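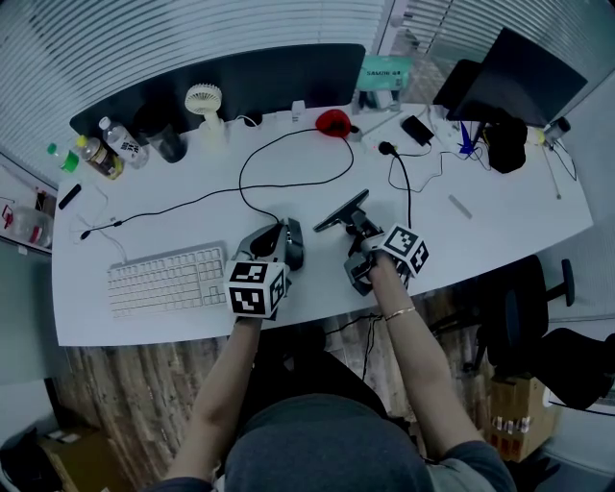
Recording Desk Demonstrations with the Hand-Held Grippers

Reading time: 4 minutes

Print this page | E-mail this page

This page covers one recording session with the two hand-held grippers, from calibration to upload. It is written for members of the Drumcombe robotics club who have finished the safety sheet and have a login for the Vallov server. The current task is cable tidying on a cluttered desk. The same steps apply to the cup task except where noted.

Before you start

You need both grippers, the printed calibration board and the head camera with its strap. Check the marker cubes first. Each cube must sit square on its mount with all screws snug. If a face is scratched or peeling, replace the whole cube. Do not glue a single face back on – a shift of one millimeter shows up as a tilt in the hand track.

Put the camera on over a hat or hair, tighten the strap, and look at the desk as you would when working. Both cubes should be in the preview when your hands are at the front edge and when they are at full reach. If the far position drops out, tilt the camera up one notch and test again.

Step 1. Calibrate

Hold the board at arm's length and run:

calibrate --cam head --views 30

Move the board slowly through the whole work area. The script prints the reprojection error at the end. Accept anything under 0.5 pixels. Repeat if it is higher, and wipe the lens before the second try.

Step 2. Zero the grippers

Close each gripper fully, press Z, open it fully, press Z again. Left first, then right. The script stores the two jaw widths under your session name. If you swap left and right here, every episode in the session is mirrored and has to be thrown out.

Step 3. Record

Start with both grippers resting on the desk and hold still for two seconds. The tracker uses this pause to find the start of the episode. Then:

1. Reach for the cable with the nearer hand.
2. Close the jaws before lifting. Do not drag the cable with an open jaw.
3. Pass it to the other hand if the route crosses the middle of the desk.
4. Release, return to rest, hold still for two seconds.

Keep the cubes turned toward your face as far as the wrist allows. The solver needs one full marker face per cube and does better with two. Leave ordinary desk items where they are between episodes, but change the cable layout every time.

Step 4. Check and upload

Run the check script before you take the camera off. It lists episodes with more than 15 lost frames in a row. Delete those and record replacements in the same session, while the calibration still holds.

Upload to the folder with your name. The April set has 1,129 episodes, of which 303 failed the check, mostly from wrists rolled too far inward. The set for the Grurnau entry needs 1,886 that pass.

Report broken jaws or missing screws to Amnuay Sriwong.

Last revised 7 Jul 2019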